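4. Installing the Athumani hub and wall speakers

This section covers the placement, wiring and pairing of the Sondon Athumani hub with up to two Umen wall speakers. Complete Section 3 (Mounting plates) before you begin. The hub must stay unplugged until step 8.

4.1 Before you start

Check that the following are on hand:

Athumani hub with power supply
Umen speakers, one or two
Speaker cable, 16 gauge or thicker
HDMI cable, for a TV connection
Small flat screwdriver
Wire stripper

CAUTION: Use only the power supply packed with the hub. Other supplies with the same plug may deliver the wrong voltage and will void the warranty.

4.2 Placing the hub

1. Set the hub on a flat shelf or inside an open cabinet. Leave a gap of at least 2 inches on each side and above the top vents.

2. Keep the hub away from radiators, fish tanks and metal enclosures. Metal doors weaken the wireless signal even when open.

3. Run the speaker cable from the hub to each mounting plate. Do not run it alongside power cable for long distances. If the two must cross, cross them at a right angle.
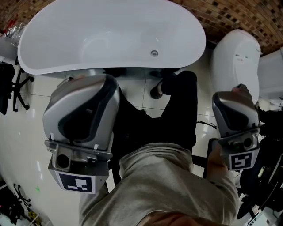

Speaker cable loses signal strength over distance, so measure the full route, including vertical drops, before cutting. The longest run tested with Umen speakers is 178 feet. For longer runs, use the Flisident line booster (sold separately) and refer to the sheet supplied with it. The Umen speaker is rated for dry rooms only. In a room with a bathtub, such as a freestanding one with an open rim, mount the speaker outside the room and aim it through the doorway, or use a sealed outdoor model from another range. The hub itself must never be installed in a bathroom.

4.3 Connecting the speakers

4. Strip half an inch of insulation from both ends of each wire. Twist the strands tight.

5. At the hub, press the orange tab marked L or R, insert the striped wire into the red terminal and the plain wire into the black terminal, then release the tab. Pull gently to check the grip.

6. Repeat at the speaker. The striped wire goes to red at both ends.

Note: Reversed wires will not damage the system, but bass will sound thin when both speakers play together.

CAUTION: Loose strands touching both terminals will cause the hub to shut down. Trim any strays.

7. For TV sound, connect the HDMI cable between the port marked TV on the hub and the ARC or eARC port on the set. Other HDMI ports on the TV do not send sound back to the hub.

8. Plug in the hub. The front light turns amber, then white. Startup takes around 19 seconds.
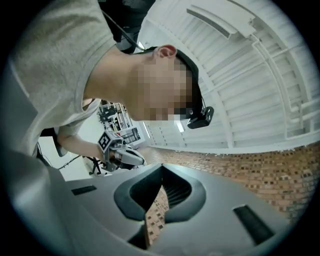 4.4 Pairing the remote

9. Insert the batteries and hold the remote within arm's reach of the hub.

10. Press and hold Menu and Volume Down together until the front light blinks blue.

11. Enter the code 786. The light turns solid blue and then goes out.

If the light blinks red, the code was not accepted. Wait for it to turn white and repeat from step 10. After several failed tries, unplug the hub for one minute.

Note: Pairing a new remote erases the old one. The Flisident booster has no remote and does not appear in the device list.

4.5 Setting the speaker level

12. Press Menu and select Sound - Levels - Test Tone. The tone plays from the left speaker first.

13. Sit in the usual listening position and adjust each speaker until both tones match.

14. Select Save. Settings that are not saved are lost when the hub is unplugged.

For network setup and software updates, go to Section 5.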